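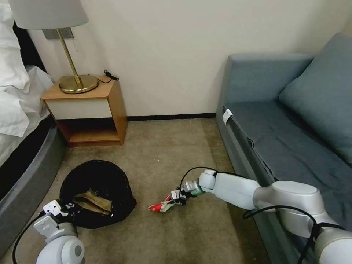

Branard Khamphan Bed Base, Gray

Upholstered base for guest rooms and small bedrooms. The padded edge is curved and stands proud of the mattress line, so there is no hard corner at shin height on the walking side. Supplied in gray only. Mattress, bedding and nightstand are sold separately.

Specifications

Internal width: 1,413 mm
Edge padding: 20 mm foam under cover
Recommended clearance, walking side: 600 mm
Persons required for assembly: 2
Cover: fixed, spot clean only
Floor: carpet or hard floor

Placement

Allow the full clearance between the base and any sofa opposite. This leaves space to stand a soft black bin or an open trash bag beside the bed at checkout cleaning. Measure from the outermost point of the curve - the head end gives a wider reading.

Floor clearing

The padded edge runs low along the carpet. Pick up bottles, snack wrappers and paper bags by hand before vacuuming. Lift any bedding that hangs over the edge back onto the mattress first. A crevice tool is suitable along the foot of the base; do not run a powered brush head against the cover.

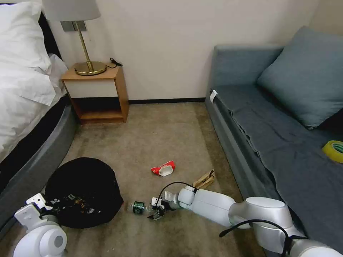 Cover care

Blot spills with a white cloth and cold water. Do not use bleach or solvent sprays. Scuffs on the curve can be treated with Clilinance fabric foam, applied to the cloth and worked in one direction.

Spare parts

Leg set, corner bolts and replacement foam strip are stocked. Covers are made to order. Contact Haf Lewis at the parts desk and quote the code stamped on the inner rail.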